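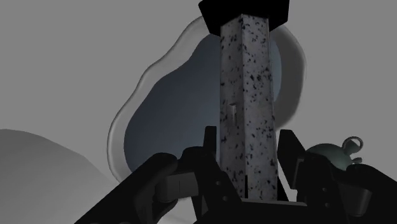
mottled_hen

Refacing gate posts: granite or granite-look?

We have two gate posts at the end of the drive, block core with old render on them. The render is coming off in sheets after last winter and I want to reface both before December. I like a speckled pale gray with a dark cap. The question is what to make it out of.

Quote one is real granite slabs, 14 mm thick, bonded to the block. $1,540 for the pair with caps, labor not included. Quote two is the Fumix stone-effect coating, troweled on over a new base coat. That comes to less than half. The yard in Flornport carries both and the guy there wouldn't recommend one over the other.

Anyone lived with either for a few years?

---

dryset_dan

Real stone. I did Fumix on a garden wall and it looked fine for 5 years, then the face that gets the weather started to lose its flecks. You can patch it but the patch never matches.

---

pole_barn_pete

Disagree with Dan. A wall and a post are different jobs. A wall has a long top edge where water gets in. A post with a decent cap stays mostly dry. Mine are coated and I've had no trouble. Get a cap that overhangs on all sides and has a drip groove underneath.

---

dryset_dan

The cap doesn't help with rain coming sideways. We're up on the ridge past Poltitz and it comes sideways from October on.

---

pole_barn_pete

Then you have a wind problem and she may not. OP, how exposed is it?

---

mottled_hen

Fairly sheltered. Hedge on one side, the neighbor's garage across the road. The worst of it is salt spray off the road when the plow goes by.

---

kerf_and_lime

Salt is what I would worry about. Whichever way you go, stop the finish 2 inches above grade and leave a plain band of dense mortar at the bottom. If the stone or the coating runs down into the soil it wicks.

Also think about where your hinges and latch go now. Drilling thin slab after it's bonded is a good way to crack it. I set the latch plate in a shallow recess cut before the slab went up.

---

pole_barn_pete

Agree on the bottom band.

---

mottled_hen

Thanks. The gate hangs on its own steel post so there are no hinges to worry about, just the mailbox bracket and a house number. Has anyone used Jitaru adhesive for slab this thin? The yard pushes it.

---

kerf_and_lime

Yes, it's fine. Back-butter the slab and comb the wall too. You have to get all the old render off first, even the parts that seem sound. Took me a weekend for around the same area.

---

dryset_dan

And ask for the slabs from one batch. Mine on the front steps came from two and the gray is different in daylight.

---

mottled_hen

Leaning toward the slab. I'll knock the render off one post and see what the block looks like before I order.

Related threads
Cap overhang on brick piers
Best mortar for road salt
Poured caps vs. cut stone caps
Mailbox bracket pulled out of block
Matching gray granite from an old job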